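Hello from a slightly sniffly me! I meant to get this out sooner, but December got away from me as usual. I've been thinking a lot about sleep, mostly since I've had so little of it, and a few of you wrote in asking how I wind down.

My big change this fall was moving my last coffee to before lunch. I grumbled for 12 days straight and then stopped missing it. I also charge my phone in the hallway now (the kids think this is hilarious).
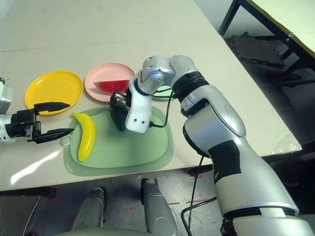
What I'm trying next

In January I'm going to keep the same wake-up time all week, weekends included. I tried it once before and lasted two mornings, so wish me luck! I'll be writing it all down in my Nuller notebook - bedtime, wake-up, and how grumpy I feel at breakfast. 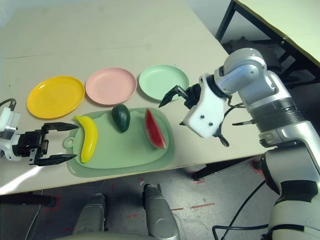 The other thing is dinner. We've been eating far too late, and I lie there feeling stuffed until midnight. I'd like us done by seven, with a short walk down to Sturkon Park after if it isn't icy.

If you snore or wake up gasping, please talk to your doctor and don't wait on tips from me.
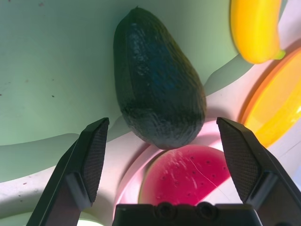
Avocado and watermelon, toy version

Write back and tell me what works for you. I got 41 replies last time and loved every one of them!

2022-12-24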